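Galach Sheet Set Helper – add-in for drawing title blocks and revision tables

Current build: 5.39
Updated 05/08/2022 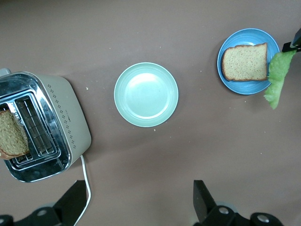 Short version: it fills in title blocks and keeps the revision table in step with the part or assembly the drawing points at. You open a drawing, the panel on the right reads the model properties, you fix what's wrong, you hit Write. Done. No macros to paste in, no rules to copy from one template to the next.

We wrote it for our own drafting room first. Had 367 drawings on one conveyor job, four people on it, and every one of them typed the customer name a little differently. Print day was ugly. So there's a history behind some of the odd choices below.

What it does

Reads part number, description, material, mass, project and designer from the model.
Writes them to the title block on every sheet, or only the sheets you tick.
Adds a revision row with date, initials and note. Same row on all sheets.
Flags sheets where the title block is an old definition.
Swaps the old title block for the new one, keeps the prompted text.
Exports a plain CSV drawing list.
Batch mode for a whole folder, subfolders too if you check the box.

What it doesn't do

Doesn't touch model geometry. Ever.
Doesn't check files in or out of a vault. If the file is read only it gets skipped and goes in the log.
Doesn't do DWG. IDW only for now. We get asked a lot. It's on the list, no date.
Doesn't make balloons or parts lists. Liten does that, seperate product, see its own page.

Editions

Single seat. One machine, one user. License moves when you deactivate on the old PC. If the old PC is dead, email us and we release it by hand.

Office. Up to 7 seats on one key, floating. Needs the small Bellamy license service running on any PC or server that stays on. Doesn't need to be a real server, ours sits on an old desktop under a bench.

Site. More than that. Write to Slavica Kadrić in sales and say how many seats and whether they're all in one building.

Every edition has the same features. Batch mode is in all of them now, used to be Office only.

Requirements

Windows 10, 64-bit.
A full desktop install of the CAD package, last three releases. The viewer isn't enough.
Excel only if you want to edit the property map in a spreadsheet. Notepad works too, it's a text file.
Admin rights for the install. Not for daily use.
Office edition: one open port between the seats and the license PC, set in the config file.

Installing

Close the CAD program first. All the way – check Task Manager, it likes to hang around after a crash.

Run the setup file. Pick the per-machine option if more than one person logs in on that PC. Start the CAD program and look for the Galach tab on the ribbon in the drawing environment. You won't see it in a part file, so open a drawing before you write us that it's missing.

If the tab still isn't there go to the Add-In Manager, find Galach Sheet Set Helper, tick Loaded and Load Automatically. Un-tick Block if it's ticked. Restart.

Upgrading from version 4: uninstall 4 first. Your property map stays where it is. Copy it somewhere safe anyway.

The property map

This is the part to spend time on. It's a list with two columns, model property on the left, title block field on the right. Comes with a default map that works with the stock ANSI templates. If you built your own title block you'll have to edit it.

Custom properties are fine. Spelling has to match exactly, capitals too. A space at the end counts. We've all lost an afternoon to that one.

Put a question mark in front of a line and the field gets asked for instead of read. Good for things like Checked By that don't live in the model.

Put the map on a shared drive and point every seat at it. Then one person owns it. At Camham, where the first outside seats went in, Dušan Kolev keeps the map and everybody else has read access, and that's the setup we tell people to copy.

Batch mode notes

Run it on a copy of the folder the first time. Please.

It opens each drawing invisible, updates, saves, closes. Big assemblies are slow as the model has to load to get the mass. Turn off Mass in the map if you don't need it, makes a huge difference.

Missing references – the drawing is skipped, logged, and the batch goes on. It used to stop and wait for somebody to click OK, which was no fun if you'd gone home. Fixed in 5.

Log file lands in the same folder you ran it on. One line per drawing: name, sheets done, warnings. Opens in anything.

Cancel finishes the current drawing and then stops. Give it a moment. Don't kill it from Task Manager, you can end up with a half saved file.

Revision rows

Pick Add Revision, type the note, OK. Next letter or number comes from the last row. Letters skip I and O by default, change that in Settings if your shop uses them.

If the sheets disagree (sheet 1 at C, sheet 2 at B) it stops and shows you both. You choose. It won't guess.

Initials come from the CAD user name. If yours says Administrator your drawings will say AD. Fix it in Application Options, General.

What's new in 5.39

New: tick boxes per sheet in the write panel.
New: CSV export remembers column order.
Changed: the old title block warning is yellow instead of red. Red made people think the file was broken.
Fixed: description got cut at a comma when the map was edited in Excel.
Fixed: crash on drawings with no model view on the first sheet. Thanks to Valbona Krasniqi for sending the file.
Fixed: revision table jumped to the origin after a title block swap.
Fixed: panel came up blank on a second monitor at different scaling.

Known problems

Sketched symbols with prompted text aren't read. Only title blocks.
Undo after Write takes two steps, one for the block and one for the revision row.
Model states: it reads the properties of the active state, even if the view shows a different one. Working on it.
Text that's too long for the box doesn't shrink. It runs over the line. Make the box wider or the text shorter.

Common questions

Can it run by itself when I save?
Yes. Settings, On Save, Write Properties. Off by default. Leave it off on slow networks.

Will somebody without the add-in be able to open my drawings?
Yes. Nothing special gets stored in the file, just normal title block text.

Do I have to change my template?
No, if the fields are prompted entries or linked properties. If it's plain text typed in the block definition, then yes, that has to become a field first.

Can I have two maps, one per customer?
Yes, as many as you want. Drop down at the top of the panel. Name the files something you'll recognize.

Does it phone home?
Single seat checks the key at activation and when you deactivate. Office talks to your own license PC only. No drawing data leaves the building either way.

Trial

Full version, all features, 39 days. No card. When it runs out the Write button goes gray, the panel still reads. Your files aren't touched. Enter a key and it picks up with the same settings.

One trial per PC. Need longer for a pilot group? Ask, we usualy say yes.

Support

Email is best. Send the log, the version number (it's in the About box), and one drawing that shows the problem if you're allowed to share it. With the model files, or we can't open it properly.

Support is Velimir Matić and Viorica Kovačević. Velimir wrote the batch code so anything about folders and logs ends up with him. Viorica takes maps and templates and will look over your map for free once, before you roll it out. Use that.

A year of updates comes with every license. After that it keeps working on the release you have. Renew when you move to a newer CAD release, or don't.

Related products

Liten – balloons and parts list cleanup.
Bellamy – license service, free download for Office and Site customers.

Next build planned for March. Mostly the model state thing.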